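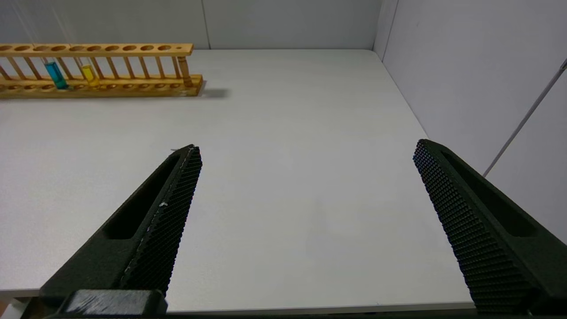
Open fingers over a clear stretch of table, with two tubes standing in the rack behind.

The Rulebook for Robots That Hold Glass

Jun 16, 2022 | By a staff writer
Shares: 122 | Comments: 4

I have read a lot of safety documents in this job, and I can count on one hand the ones I wanted to read twice. The bench handling code put together by the automation team at Zirnuvier is one of them. It runs to 31 pages, the first of which is a list of words you have to agree on before you're allowed to read the rest. "Held" has its own entry. So does "let go." I loved it!

Zirnuvier is a small lab in Stullerdale that does test tube work with robot arms, and the code began in April of last year as a sheet taped to a cabinet door. The sheet said to keep the table clear and never reach past the arm. People kept adding to it in pen. By the time it got to be unreadable, the team had started borrowing ideas from Bucur, a training outfit that teaches machine shop people how to work next to moving equipment, and the whole thing turned into a proper standard with numbered sections.

Section 2 is where it gets good. It deals with what the authors call the open start: every run begins with the fingers spread, nothing between them, and clear table under the gap. Sounds obvious, right? But the section goes on for four pages, and every paragraph answers a question somebody must have asked. How wide is spread? (Wider than the thickest tube in the rack plus a finger's width on each side.) Who says the table is clear? (The person starting the run, out loud.) Does a cable along the wall count as being on the table? (Only if it touches.)

Then there are the grip pads. Pads with small raised bumps do a fine job on glass, but the texture also collects dust, and the code wants them looked at under a bright lamp before each session and brushed with a dry, soft brush. It sets a limit of 4,000 grips before a pad gets swapped, worn or not. I asked if that was wasteful. The answer was that a pad costs less than a lunch, and a rule with a number in it gets followed.

What the fingers are allowed to do

The middle of the document covers the hold itself, and this is the part other labs have been asking for. A glass tube can be held upright or at a tilt, and the tilt needs its own permission in the run plan. The plan has to state which end points down, how full the tube is, and what the arm does if it has to stop right there. The stock answer to that last one is "stay put, keep holding, call a person." A robot that opens its fingers when it gets confused is a fine thing if there's a hand caught in it and a terrible thing if there's glass in it, so the code makes you decide ahead of time which case you're in.

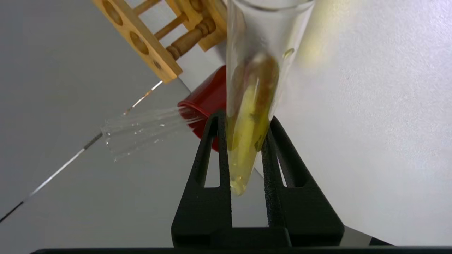
A tilted hold, with yellow liquid in the tube and a red cup on its side beyond it.

Section 5 is about everything else on the table. Cups, caps, wipes, the pen somebody always puts down. The code sorts these into "part of the run" and "not part of the run," and anything in the second group goes behind a line. Anything in the first group gets written down, including which way up it should be. Liquids get a page to themselves. If there's liquid on the tabletop that isn't in the plan, the arm stops, and whoever is in charge of the run decides what happens to the tube before anyone picks up a cloth. Tube first, table second -- I've seen plenty of people do it the other way around, me included.

I also have a soft spot for the rack rules. Wooden racks are allowed, which surprised me, as long as the holes are checked with a gauge and the rack can't slide when it's nudged. Tubes are loaded from one end. The arm always approaches from the side with the most empty holes.

Does any of this slow the work down? A bit. The checks add a few minutes to each session, and the team figures it has logged roughly 1,460 sessions under the current version. Their view is that the minutes come back the first time you don't have to sweep up glass.

A lab in Kerance has picked up the code and is rewriting Section 2 for a much smaller bench. The next version is supposed to cover stoppers and screw caps, and I'm told the argument over what counts as "closed" has already filled nine pages.

Comments (4)

benchrat: We do the out loud table check too. Felt silly for a week and now I do it at home before I cook.

tubular_m: 4,000 grips seems high to me for bumpy pads. We change ours at half that. Would love to know what glass they're using.

Oldshopdog: Stay put and call a person. Good rule for people as well as robots.

pipettepat: Is Section 5 posted anywhere? We have the pen problem.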